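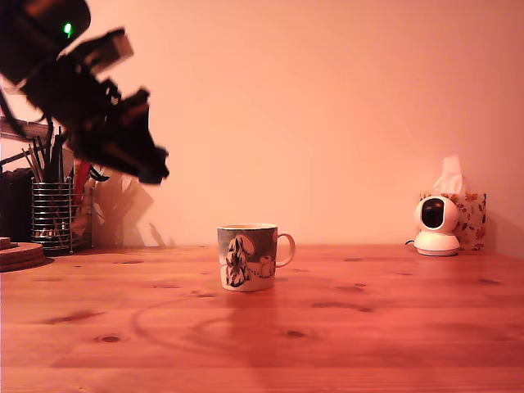
At the table, Hokell, Branberg

About Hokell

Hokell is a music metadata and royalty administration company in Branberg. We register recordings and compositions, keep the data behind them correct, and collect the income that depends on that data. Our clients are independent labels, self-releasing artists, and small publishers. Most work in country, folk, and Americana, although the work itself does not vary by genre.

The company was started by Heriberto Zepeda, who had spent several years cleaning up catalog spreadsheets for a regional label called Drirwood. When Drirwood closed its back office, Zepeda kept the catalog work on contract. Drirwood is still a client. Its catalog makes up 1646 of the 2728 recordings we currently administer.

What we do

Catalog intake. A new client sends us a track list, split sheets, release dates, and any identifiers already assigned. We compare these with what is held in public registration databases and return a discrepancy report. Common entries in that report are missing co-writers, two ISRCs for one recording, and one ISRC used for both the album version and the radio edit.

Registration. We register compositions and recordings in the client's name. We do not take ownership of any right, and we do not ask to be listed as publisher. Where a song has several writers, we register only the shares we have been authorized in writing to handle.

Statement processing. Royalty statements arrive in many formats. We convert them to a single ledger layout, match each line to a recording or composition, and hold unmatched lines in a separate queue. The queue is worked by a person. Clients can see it at any time, including the lines we have not resolved.

Payee accounting. For labels, we calculate what is due to artists, producers, and featured performers under the label's own contracts. Recoupable costs are entered with a copy of the invoice. We issue statements each quarter, and the label approves them before any payment is sent.

Claims. When income has been paid to the wrong party or has not been paid at all, we prepare the claim and the supporting documents. Older claims take longer, and some fall outside the period a payer will look at. We state this at intake if the dates suggest it.

What we do not do

We do not distribute music, pitch to playlists, book shows, or promote to radio. We do not advance money against royalties. We do not give legal advice. Contract disputes between co-writers have to be settled before we can register the disputed shares.

Software

The ledger runs on Keskinen, a matching tool written in our office and named after the street where the first version was built. Keskinen compares title, writer, performer, duration, and identifier, and gives each possible match a score. A match on title alone is never accepted automatically. Live recordings, remixes, and re-recorded versions are always sent for manual review.

Keskinen is not sold separately. Clients have read access to their own catalog and can export it as a CSV file. The export includes every identifier, every share, and the change history for each entry.

Fees

We charge a commission on income collected and a fixed intake fee based on catalog size. Catalogs of up to 3000 recordings are handled under the standard agreement. Larger catalogs are quoted separately. The agreement can be ended with 3 months' notice, and the full data file is delivered to the client at the end of that term.

Working with us

Intake is open all year, but catalogs received in September are usually processed more slowly, as that month overlaps with our yearly audit of shares. New clients should have signed split sheets ready. A text message thread between writers is useful background but is not accepted as a split sheet.

The office is open to visitors by appointment. Phones are answered until 4:30 p.m. Requests about a specific statement should include the statement period and the line number.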